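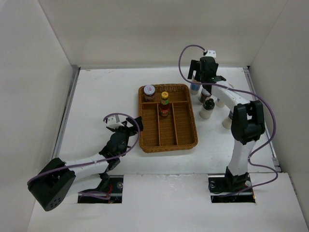

Kobina Alhassan commented that the old numbers should be left on the sherds until every one of them has been matched to a line in the finds register, and that the choice of new lacquer can wait until then.

Re-marking pottery sherds with failing varnish and duplicate numbers

Posted by Kwaku Dankwa, 2019-08-31
Filed under: Finds processing, Marking and labelling

I am working through the sherds from the Gruserier excavation, which came to our local museum store when the university department closed. They were marked on site in black ink over a patch of clear varnish, with a second coat of varnish on top. The varnish has gone yellow-brown on most of them and on some it lifts off in flakes, taking the number with it. A few have already lost a digit.

The second problem is the numbering. The first season used a trench letter and a running number. The second season, under a different finds supervisor, started again from 1 and dropped the trench letter. So I have a C.409 and a plain 409 which are clearly not from the same pot, and where the letter has flaked off I can't tell which series a sherd belongs to. The register for the first season survives (the Kļaviņa notebook, complete apart from the back page). For the second season there is only a typed list with context, fabric and a weight.

What I want to know:

Should I remove the old varnish completely, or seal over it?
What strength of resin should I use for the new base coat? I have seen anything from 5 to 30 per cent recommended.
Is it acceptable to give everything a new number, or must the old one be kept?

The fabric is mostly a soft, low-fired red ware with some grit. It is porous and dusty at the breaks. There is a small amount of glazed material. The catalogue will be kept in Testumance, which allows one primary identifier per record and any number of secondary ones.

Snædís Hjaltadóttir

I will take these in a different order.

Numbers first. Give each sherd a new accession number and record the old mark as a secondary identifier, exactly as it appears, including the gaps. If the sherd reads "09" with a lost first digit, enter [.]09 and put your interpretation in a separate field. Do not tidy it up. Published reports will cite the site numbers, and whoever comes later with the report in hand has to be able to find the sherd. Record the two seasons as two series even if the excavators never named them. S1 and S2 will do, with a note in the catalogue header explaining what you mean by them.

For the sherds with a missing trench letter, weigh them. You have weights for season two. A sherd that reads 409 and matches the weight, fabric and context on the typed list can be assigned with reasonable confidence. Allow for loss: a porous sherd will vary a little with humidity, and a fresh chip will throw the figure out. If it matches neither list, it stays unassigned.

Photograph the old mark before you touch it, with a scale, under raking light as well as normal light. Flaked ink often leaves a faint stain in the body that shows up better from the side.

Removal or sealing depends on what the varnish is. On a dig it could have been nail varnish, which is usually cellulose nitrate, or a shellac, or whatever was in the tin. Test a spot on a sherd with no decoration, using a swab barely damp with acetone. Cellulose nitrate will soften almost at once. Aged shellac is more likely to respond to ethanol. In either case my preference is to leave a legible mark alone if it is stable, and to consolidate the edges if it is lifting. Put the new number elsewhere. Full removal on a soft porous body tends to drive dissolved yellow varnish into the surface, and you will not get it out again.

For the base coat use Paraloid B-72 in acetone at 20 per cent weight to volume. At 5 per cent it sinks straight into a fabric like yours and gives you nothing to write on. At 30 per cent it strings from the brush and traps bubbles. Brush the dust off first or the film will sit on loose powder and come away with it. Let it dry fully before writing, longer in a cold store. I use a pigment ink and a dip pen.

There is one point about the top coat. If it is B-72 in acetone as well, it can soften the base and smear the number. One stroke, loaded brush, no going back. Some people use a different resin for the top coat, B-67 in white spirit for example, to avoid this.

Ventilation, nitrile gloves, and keep the jar closed.

Ayuba Asamoah

We just bagged ours. Each sherd in its own perforated bag with a printed label inside and the number in marker on the outside. Much quicker and no solvents. We had the labels from Salto and they have not faded so far. I would not bother with lacquer on soft red ware at all.

Snædís Hjaltadóttir, replying to Ayuba Asamoah

Bagging is fine for very small or friable pieces and I would do it here for anything too small to take a legible number. For the rest it relies on every user putting every sherd back in the right bag. Once they are laid out for drawing or for finding joins, they will get mixed. Do both if you have the bags.

Aba Fiadzo

Agree with most of the above. Two additions.

Position of the mark. Keep it off the break edges, off any decoration and off residues. The inner face is usual, near an edge, but check for sooting or food crust first. If someone may want residue analysis later, leave that sherd unmarked, bag it and say so in the record. Solvent and resin near the sampling area are both a nuisance.

Glazed pieces. The film does not key well to a smooth glaze and can be knocked off with a fingernail. Mark the unglazed side where there is one.

On the typed list: check whether the weights were taken before or after washing. It may say so in the site notebook. Ours did not, and a whole box came out consistently light. A constant difference across a box is easy to spot once you plot it, so enter all the weights before you start assigning anything.

Kwaku Dankwa

Thanks. The swab test with acetone softened the varnish within seconds, so I am treating it as cellulose nitrate. I will leave the legible marks in place and put new numbers on the inner face. The weights are being entered now, box by box. The typed list has a column headed "W" with ticks in it, which I had taken for weighed, but it may mean washed.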